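Where Does Wool Come From?

Wool is the hair of sheep. It grows all year, the same way the hair on your head does, and it keeps a sheep warm in winter and dry in light rain. People cut it off, clean it, twist it into yarn and make it into sweaters, socks, blankets and rugs.

Shearing

Cutting the wool off a sheep is called shearing. Most sheep are shorn once a year, in spring, before the hot weather starts. The person who does the work is a shearer. A good shearer can finish one sheep in a few minutes.

Shearing does not hurt when it is done with care. It is like a haircut. The wool comes off in one big piece called a fleece. At Gultar, a farm in the hills with 157 sheep, shearing takes two days in April. The farm has 16 lambs this year, and they will keep their wool until next spring.

Cleaning

A fresh fleece is dirty. It has grass, seeds and mud in it. It is also greasy, and the grease has a name: lanolin. Lanolin comes from the sheep's skin and helps water run off the wool. If you hold a raw fleece for a while, your hands will feel soft and a bit sticky. People save the lanolin and use it in hand cream and lip balm.

The fleece is washed in hot, soapy water. You have to be gentle. If you rub wool hard while it is hot and wet, the hairs grab onto each other and will not let go. That is how felt is made -- but it is not what you want if you are making yarn.

Carding and spinning

When the wool is dry, it is still tangled. Carding means brushing it between two sets of small wire teeth until most of the hairs lie the same way. At a mill, big rollers do this job.

Next comes spinning. One hair of wool is weak and easy to snap. Twist a lot of them together and you get yarn, and yarn is strong. Long ago people spun by hand with a stick called a spindle. Later they used spinning wheels. The Skemero mill has a spinning machine that fills 27 spools at a time.

Color

Sheep can be white, gray, brown or black. White wool is the easiest to dye, so many farms keep white sheep. Dye can come from plants. Onion skins make yellow and orange. The roots of a plant called madder make red. Most dye used today is made in factories, and it comes in nearly any color.

Knitting and weaving

Yarn turns into cloth in two main ways. In knitting, the yarn is pulled into loops, and each loop holds the next one. Knitted cloth is stretchy. In weaving, one set of threads goes up and down and another set goes across, over and under. Woven cloth stretches less and keeps its shape.

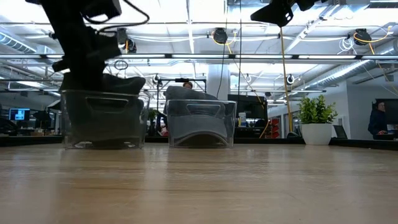 Look closely at the clothes you have on and try to find out which kind they are. A T-shirt is knitted, with very tiny loops. Jeans are woven. So are most bedsheets.

Why is wool warm?

Wool hairs are not straight. They have little waves in them, called crimp. The waves leave small spaces, and the spaces fill with air. Heat moves slowly through air that is trapped, so the heat from your body stays near you. Wool can also soak up a good amount of water before it starts to feel wet.

Taking care of wool

Wash wool in cool water and lay it flat to dry. A wet sweater on a hanger will stretch out of shape. Clothes moths lay their eggs on wool, and the young moths eat it. Put clean sweaters in a box with a tight lid when summer comes.

Words to know

Carding: brushing wool so the hairs line up
Crimp: the small waves in a wool hair
Fleece: all the wool from one sheep
Lanolin: the grease in sheep's wool
Shearing: cutting the wool off a sheep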